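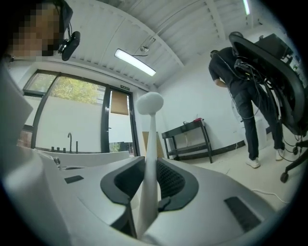 Week 5: Grain Size, Grind and Extraction

Rhydian Yorath
August 29, 2002

Search handouts... Go

Notes from the lecture, tidied a little. Bring these to the tasting on the second half of the unit. Reading is the Edwards chapter, not the old packet.

Where we left off

Roasting makes the bean brittle. Drives off water, opens up the inside, leaves gas behind. Light roast = hard, dense, tough on burrs. Dark roast = soft, crumbles, makes more dust. Same grinder setting on two roasts does NOT give you the same grind. People lost points on this in February, so write it down.

Why grind at all

Water only takes what it can reach. Whole bean in hot water gives you weak brown water, eventually. Break it up and you get more surface for the same weight. Cut a cube in half each way and you get eight small cubes and twice the surface. Keep going, doubles again each time.

So finer = faster. But also:
- finer bed packs tighter, water goes through slower
- so contact time goes up too
- two effects, both push extraction the same way
- in immersion brewing (pot, press) only the first one matters much, the bed isn't holding the water back

What comes out when

Acids and salts first. Sugars and the browned, caramel sort of flavors next. Bitter, drying stuff last. This is a simplification, everything is coming out the whole time, but the rates differ and the order is good enough for this course.

Under-extracted: sour, thin, salty sometimes, stops short in the mouth.
Over-extracted: bitter, dry, hollow.
Strength is a different thing!! Strength is how much dissolved stuff per cup. Extraction is how much of the grounds you took away. You can have strong and under-extracted (short espresso) or weak and over-extracted (too little coffee, too much water). Draw the two axes, label them, you will be asked.

Distribution

No grinder makes one size. You get a hump of the size you wanted, and a second smaller hump of fines. Fines come from the bean shattering, so a burr can't avoid them completely. Boulders are the other end, usually a worn or badly lined up burr.

A cup from a wide spread is sour and bitter both at once. Fines over, boulders under. Students keep trying to fix this by moving the setting. Doesn't work, you just slide the whole mess along. Fix the grinder or sift.

Blade vs burr

Blade: hits beans at random, time is the only control. Shake it while it runs, helps a bit.
Flat burr: two rings facing, beans go out sideways by spin.
Conical: cone inside a ring, gravity does more of the work, can run slow. Less noise.
Hand mills are nearly all conical. The Dafis in the cupboard is conical, the big Grindura is flat. Sign both out.
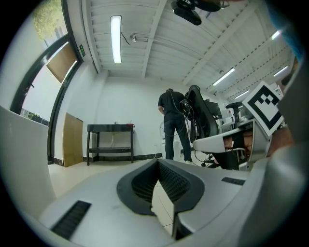 Fig. 2. Gripping pads, close up, tile floor behind.

Sieve exercise

Work in pairs. Sample from the Gundthorpe roast, the other one is for the tasting and there isnt enough.

1. Weigh 15 grams of whole beans. Write the weight down before grinding, you always lose a little in the machine.
2. Grind at the middle setting. Tap the chute.
3. Coarse sieve on top, fine sieve below, pan at the bottom. Lid on.
4. Shake flat, side to side, 124 strokes. Not up and down. Everybody uses the same number or we can't compare tables.
5. Weigh what is on each sieve and what is in the pan.
6. Add them up. If the total is more than you started with, your scale wasn't zeroed. Start again.
7. Each part as a percent of the total, bar chart, hand in.

Fines stick to the big pieces, esp. with dark roast because of the oil, so your pan number will read low. Say so in the write up. Dry day makes it worse from static. One drop of water stirred through the beans before grinding cuts the static a lot, but don't do it for this one.

Branwen Edwards asked me after class if you could shake longer until nothing moves. You can, but soft pieces rub against each other and make new fines. So there is a point where you're grinding with the sieve. Good question, may turn up.

Terms to know

Bed - the layer of grounds water passes through
Bloom - gas coming out on first wetting
Channeling - water finding one easy path, rest of the bed left under
Fines, boulders - see above
Retention - what stays in the grinder, comes out stale in the next dose
Dialing in - change one thing, taste, change again. ONE thing.

For next time

Water. Hardness, why soft water tastes flat, why very hard water mutes the acids. Read the handout on the Nerach samples, both tables, skip the appendix. Questions 2 and 5 at the back in writing, the rest we'll do out loud. Bring a spoon and somthing to spit in.

Late sieve charts go in the tray outside my door, not under it.

Contact: R. Yorath, Food Studies office | Copyright 2002, course use only | Back to top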